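Momia Songs After the Storm: second progress report to the Drokska Fund

Period covered: January to March
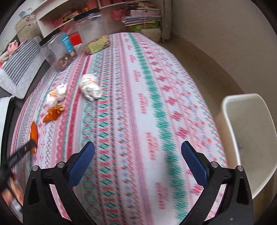 We said in our first report that six songs would be recorded by the end of this period. Four are finished. The fifth has a vocal track and no agreed ending, and the sixth exists as a phone recording with a generator running behind it. I would not count on it before the summer.

The first video went online in March and had 3,131 views when I last looked. The fund's form asks us to report this as "people reached." I would ask you to read it with care. Of those views, 1,575 came in the first two days, when Wostard Radio had the link on its front page, and the average viewer left before the second verse. I don't know how many of them live in Momia. The hosting site's location figures put a good share of our audience in a country where we know no one.

Airplay has been thin. Wostard promised a weekly slot and has given us 2 so far, both after 11 at night.

Studio time at Fernandes Sound came in under budget, mostly through canceled sessions – so please don't take it as a saving. The money will be needed when those sessions are rebooked. The new rate is higher, and we have asked for it in writing.

The school workshops were well attended. Whether they help anyone get over losing a house is another matter, and the survey we were given can't tell us. Every child ticked "very happy," including the ones who left early.

For the next period we plan to finish song five, drop the second video, and move its budget to the live show. The hall still has half a roof. We have been told Tuesday for an answer on the repairs, as we were last month.

Receipts are attached, except for the van hire.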